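March, touch tray, second go

Eliécer Tello wants the tray signed off so Dikuvum can order 200 of them for the Drurkelside reading rooms. I said I'd look at it properly before I put my initials on anything. I'm still not convinced.

The idea is a red tray of mixed objects, a kid reaches in, picks one, talks about how it feels. Fine. The Jisano pitch sheet says "every item offers a distinct tactile experience." Does it? There are two balls in the current set, a green one and a teal one, and with my eyes shut I had trouble telling them apart except that one is a bit bigger. If we're paying for two balls, one of them should be smooth. Put this to Eliécer, who said the pair is there for matching. Matching wasn't in the pitch.
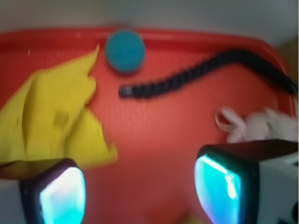

The yellow cloth I have mixed feelings about. The weave is good, coarse enough to notice. The edges are frayed, and I want to know what it looks like after a month of small hands pulling threads. Hem it or accept that we'll be replacing it constantly. Eliécer thinks the fraying is part of the appeal. I think he has never picked yellow lint out of a carpet.

Red tray: the textured floor was supposed to stop round things rolling. I'd like to see a real test before we repeat that claim. Tip it by a fixed amount, same ball, ten tries, write down what happens. What we have now is Vitale's word and a sales sample. The rim I have no complaint with.

Cost, from the quote: 2,515 for the first batch of trays, objects extra. No mention of spares. Ask.

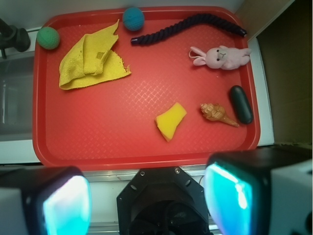
Keepers, if it were my decision alone: the shell and the rope. The shell gives you knobs and then a long taper, so there's something to say about it from one end to the other. The rope has a twist you can follow with a thumb. Both earn their space. The bunny will be everybody's favorite and will be the first thing to go missing, and I'm not sure "soft" needs a face on it. It also has a loop by the ear that I want checked against the toy rules before any child under three gets near it.

Dark green capsule thing: what is it for? I asked twice and got "contrast." Leave it in for the trial, but if no kid mentions it I'm pulling it.

Trial is 145 kids if both sites say yes. One hasn't answered. I'd sooner run it small and write down every word they say than get a big number and a smiley-face chart.

To do
- tip test, with numbers
- smooth ball, get 2 samples
- hem one cloth, leave one raw, compare
- loop on bunny: ET to check
- not signing yet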